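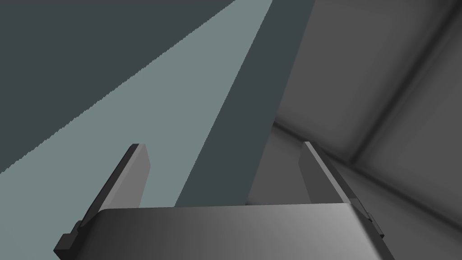

Undow Wrist View Module
Simulated wrist camera for two-finger grippers
Release page, updated November 6, 2025

Overview

Undow is a rendering and logging module for research on grasping in simulation. It attaches a virtual camera to the gripper, behind the palm, and writes one view per control step along with the joint state and the commanded action. The fingers stay in view at all times, so a policy trained on the output always has a fixed reference for scale and opening width.

The module was written by Lesia Kuzmenko and Danylo Maksymiv for the Calineo study on view dependence. It is distributed as an add-on to the Genton simulator and does not run on its own.

Method supported

The Calineo study asked how much of a grasping policy's error comes from steps in which the wrist camera sees no target. Many logging tools drop these steps before training. Undow keeps them and marks them with a flag. The user can then train with the flagged steps, without them, or with a reduced weight.

The flag is set from the simulator's object masks and does not depend on image content. Plain walls, shadow edges and corners are treated alike. A step is flagged when the target mask covers fewer than 32 pixels.

Scenes

The release includes the Agudelo household set, with 44 layouts. Cleaning supplies make up the hardest group: paper towel rolls, sponges, spray bottles and long-handled items, placed close together so that one overlaps the next. 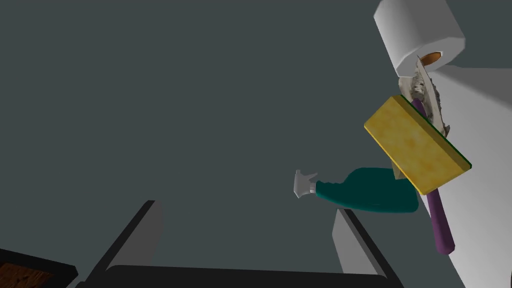 Overlap is logged per object as the fraction of its mask hidden by other objects. Hiding by the gripper's own fingers is logged in a separate column. Earlier builds merged the two values, and results from those builds should not be compared with the current ones.

Result

The study trained two policies on the same 700 episodes, one with flagged steps and one without. The policy trained with them recovered more often after losing the target. On layouts with little overlap the two performed alike. Macario Huerta repeated the comparison with new random seeds in August and found the same order. No tests on a physical arm have been made.

Specifications

Gripper model: two parallel plate fingers, fixed palm
Camera mount: rigid, behind palm
Logging rate: 40 steps per second
Shadows: hard or soft, set per scene
Ambient occlusion: on by default
Output: color view, object masks, joint state, action, target flag

Known limits

Hard shadows show stair-stepped edges at the default shadow map size. Raising the size removes most of this but slows rendering. Crumpled or fibrous objects are modeled as rigid bodies and do not deform when gripped. Liquids are not modeled.

Access

Undow is free for academic use. Requests for the Agudelo set go to Tamara Zamfir. Faults in the mask export should be sent to Valdemar Kárason with the scene file and the seed.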